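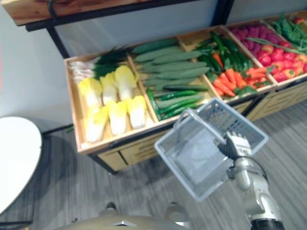 Napa cabbage in a wooden bin, green onions at the back.

Home Kitchen Storage Garden Archive Contact

We use cookies to keep this site running. By continuing to read you accept them. OK / Settings

How to Keep Napa Cabbage Through the Winter (and Which Advice to Ignore)

By Marlene Stüber

Every November I read the same tips for storing napa cabbage, and every November I wonder how many of the people writing them have ever kept one past the weekend. A paper towel in the bag "doubles the life." A slice of lemon "locks in the crunch." Doubles it from what? I've been keeping these cabbages for seven winters in an unheated back pantry and an ordinary refrigerator, and what follows is what I still bother to do.

Step 1. Buy the right head

Storage starts at the store, and most losses were already in the bag when you paid. Pick the head up. It should feel heavier than it looks. Squeeze it gently at the middle; if it gives like a pillow, the leaves haven't packed and it will wilt first.

Look at the cut end. A little browning is normal and trims off. A wet, gray, or slimy cut isn't, and no amount of trimming has ever rescued one for me. Tiny black specks on the white ribs are a different matter. They worry people a great deal, but as far as I can tell they do no harm to the taste, so I buy speckled heads if they're marked down.

Ignore the word "fresh" on the sign. Also ignore the idea that smaller heads are sweeter. I've tried to taste this and can't.

Step 2. Leave it alone

Don't wash it. Don't cut off the outer leaves, even the torn ones, which will dry to something like paper and protect what is under them. If a leaf is rotten, take off that leaf and stop there.

I used to let heads sit out on the counter overnight to "cure," on the word of a seed catalog. They lost a bit of weight and looked sad. If you have a big crop straight from the garden with rain still on it, then yes, let the outside dry for a few hours. A store cabbage doesn't need it. 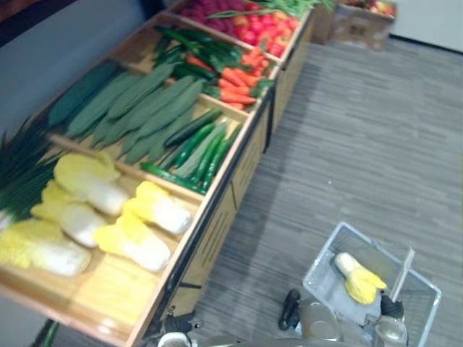 Step 3. Wrap it in something dull

Newspaper works. So does plain brown paper or an old cotton dish towel. You want the surface dry and the inside moist, and any of these will manage that.

I paid for a set of Clurkell "breathing" produce bags and ran them against newspaper for a whole winter, same shelf, same batch of heads. I couldn't tell the two apart in January. The bags are nice to look at, and they wash well. Buy them if you like them.

Plastic wrap pulled tight is the one thing I'd argue against. Water collects under it and the outer leaves go to slime. A loose plastic bag over the paper is fine in a refrigerator that runs dry.

Step 4. Find the cold spot

You want it just above freezing. In a refrigerator that is usually the bottom drawer or the back of the lowest shelf, but don't take my word or the manual's. Put a cheap thermometer in a glass of water, leave it overnight in each spot, and write down what you get. Mine was coldest on the middle shelf, on the left, where I had been keeping the jam.

Keep apples and pears somewhere else. This is one old warning I do believe, having yellowed a drawer full of cabbage with a bag of windfalls.

In a cellar or pantry, stand the heads side by side with a gap between them, or lay them in a crate in a single layer. Stacking is all right for a few days and a bad idea for a month.

Step 5. Check it, but not every day

Once a week is plenty. Unwrap, look at the base, smell it, change the paper if it's damp. A mild cabbage smell is a cabbage. A sour or sulfur smell means use it tonight or throw it out.

If you need half a head, peel leaves from the outside and put the rest back whole. A cut face browns quickly, lemon or no lemon.

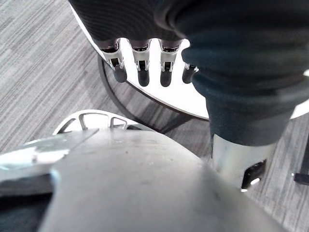

What about freezing?

You can. It comes out limp, and it's good for soup and dumplings and not much else. Blanch the chopped leaves for a minute, cool them, and squeeze hard before bagging. I've skipped the blanching and got a bag of something that smelled like a drain by March.

How long does it really last?

Charts online will give you a number of weeks with great confidence and no mention of where the head came from. A good one, bought heavy and kept cold, has lasted me from late fall into February. Others bought the same morning were gone before Christmas. Plan to eat the loosest heads first and you'll waste less than you would by following any chart, including one I might have drawn up.

Comments (4)

Arne Heitmann
The thermometer in a glass is a good tip. My vegetable drawer is the warmest part of the whole fridge. Explains a lot.

Elfriede Janssen
I have wrapped mine in newspaper for 20 years and my mother did too. Roots on, if you grow your own! They keep much better with the roots on and a bit of soil.

Finn Brandes
Disagree about the lemon. Works for me on cut halves, at least for a day.

Marlene Stüber
Finn, a day I'll give you. Elfriede, I've heard that about the roots and will try it with half the row next fall, the other half cut as usual.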